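The rulebook on the fridge

I have a confession. Until this winter I thought a robot safety standard was something you bought as a PDF, skimmed on the train and then quoted at people in meetings. Then I spent two days at Claltance, a small automation outfit in Prakedcombe, and came home with a photocopied sheet of house rules that I've since stuck on my own fridge (my partner is not thrilled).

The sheet belongs to Mahnaz Karimi. She started it after a falling-out with a consultant who'd sent her a 169-page risk assessment for a bench you could carry through a doorway. "I read all of it," she told me over a very ordinary servo coffee. "It had a section on forklifts. We haven't got a forklift."

So she wrote her own, one side of A4, and it sits on top of the formal paperwork. The formal paperwork still exists, mind you, and she's fierce about it. But the sheet is what people read before they touch anything, and she'll quiz you on it. I got two wrong.

Rule one is about where your hands are when the arms are live. Nowhere near them, basically! You stay outside the rails, you call out before you enable, and whoever is closest to the stop button stays there until the arms are parked. No popping off to answer the phone. I watched a grown engineer get sent back to his spot for reaching over to straighten something, and he went without a word.

Rule two is to lay out the job before you power up. Mahnaz is fussy about this one. Vials go in their stand, caps on, and anything that isn't in the stand has to be somewhere both operators have agreed on out loud. 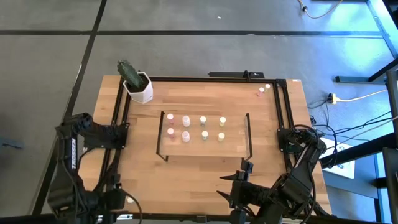 Cables, or the rule everyone breaks

Every workshop I've ever visited has a cable rule and every one of them has cables on the floor. Claltance is no different, and Mahnaz went a bit pink when I brought it up. Her sheet says leads get routed away from the walking side and looked over each morning. The arm cables get their own line: enough slack for full reach, never enough to snag. She reckons it's the hardest line on the page to keep.

Her friends at Sorkport do it with a fine. Thirty-nine cents was the original figure, for reasons lost to history, and it all goes in the biscuit fund. I'm told the biscuits are excellent, which says something about the cables.

What goes in the vials

For practice runs, water and food colouring, full stop. You don't get near a real sample until you've logged 200 clean transfers, and a dropped cap puts you back to zero. I thought that was harsh. Mahnaz thought I was soft.

The software they use, Furtună, keeps the log, but she makes people write the faults up by hand as well. She's revising the sheet in October and wants it shorter.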